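Juvalow Conductivity Logger — User Guide
Section 4: Setting up a shoreline monitoring station
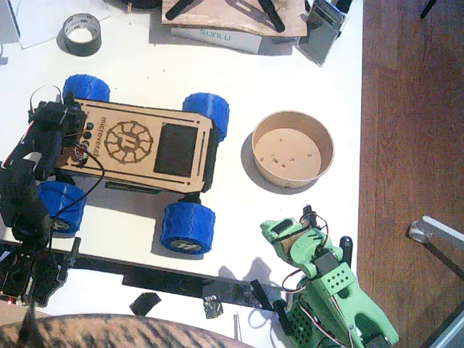
Read this section all the way through before you go out to the site. Most of the trouble people have with a new station comes from steps done out of order, and the worst of it is finding out a month later that the logger was never started.

The instructions apply to lakes, ponds and slow streams. For wells and springs, see Section 6. For stations under winter ice, see Section 7.

4.1 What you need

Logger with sensor cable attached
Mounting pipe and two pipe clamps
Anchor block
Stainless steel cable ties
Two bottles of calibration standard, unopened or opened within the past month
Distilled water and lint-free wipes
Field sheet and pencil
Waders and a life vest for each person

The anchor block is not included with the logger. A solid concrete block works well on sand or gravel. On soft mud, use a flat paving stone so the pipe does not sink.

4.2 Choosing the site

1. Pick a spot where the water mixes freely. Stay away from the mouths of storm drains unless the drain is what you are there to measure.

2. Check that the water will be deep enough at its lowest level of the year. The sensor must stay covered at all times. Air on the sensor gives readings near zero, and these are easy to mistake for very fresh water.

3. Keep clear of boat ramps, docks with road salt tracked onto them, and places where people wash equipment.

4. Get written permission from the landowner. Public shoreline often needs a permit as well, and the office that issues it varies from one town to the next.

5. Write a short description of the spot on the field sheet, good enough for a stranger to find it. "Near the big willow" has caused trouble before.

Note: Salty water is heavier than fresh water and can settle along the bottom. If you are looking for road salt or brine seepage, set the sensor low. If you want a general picture of the lake, set it at mid-depth. Do not move it from one to the other partway through a season. The two records can't be joined.

4.3 Calibrating

Calibrate on the day you install, indoors if you can. The logger and both standards should be at the same temperature. Leave them side by side overnight if there is any doubt.

1. Rinse the sensor three times with distilled water. Shake off the drops. Wipe the outside only, and keep the wipe away from the sensor plates.

2. Pour enough of the low standard into a clean cup to cover the sensor.

3. Lower the sensor into the cup and tap it gently against the side to free any bubbles.

4. Wait until the reading holds steady, then press and hold CAL until the light blinks green.

5. Rinse again and repeat with the high standard.

6. Put the sensor back into fresh low standard and write down the reading. If it is more than 5 percent off the value on the bottle, start over from step 1.

7. Throw out the standard you used. Never pour it back into the bottle.

Caution: Do not use tap water for rinsing. Minerals left on the plates will shift the calibration.

4.4 Setting the logging interval

The factory setting is one reading every 15 minutes. This suits most lake stations. For streams that rise quickly after rain, use five minutes and expect to change the battery sooner.

1. Connect the logger to your computer and open the Fastier software.

2. Select Station, then New. Enter the station name exactly as it appears on your field sheet. The software treats "Basstead North" and "Basstead N" as two stations.

3. Set the clock to standard time. Leave the daylight saving box unchecked, even in summer.

4. Choose the interval and set the high alert. Use 3750 microsiemens per centimeter if your program has not given you a value of its own.

5. Press Start and wait for the message "Logging." The light on the logger blinks once with every reading.

4.5 Placing the station

Warning: Never work alone in the water. Do not enter if you can't see the bottom, if the current pushes at your knees, or if ice has formed anywhere along the shore.

1. Fasten the mounting pipe to the anchor block on dry land.

2. Clamp the logger to the pipe with the sensor end pointing down. Leave at least 50 centimeters between the sensor and the bed for a mid-depth station. For a bottom station, see the table in Appendix B.

3. Tie the cable along the pipe so that nothing hangs loose. Weeds and fishing line will find any slack.

4. Carry the station in with two people and lower it slowly.

5. Stand still until the mud settles, then take a reading at the same depth with a hand meter. Record both readings and the time.

6. Tie a labeled line from the pipe to something solid on shore.

4.6 First check

Go back one week after you install. Download the data, compare the logger with the hand meter, and brush off any growth with a soft toothbrush. After that, a monthly visit is enough until April, when algae picks up and a visit every two weeks is better.

If the battery shows 97 percent or higher at the first check, the interval is probably set correctly. A big drop in the first week usually means the short interval was left on by mistake.

Send field sheets and questions about this section to Keabetswe Mabaso at the Potgieter office. Include the serial number from the cap.

Section revised February 23, 2023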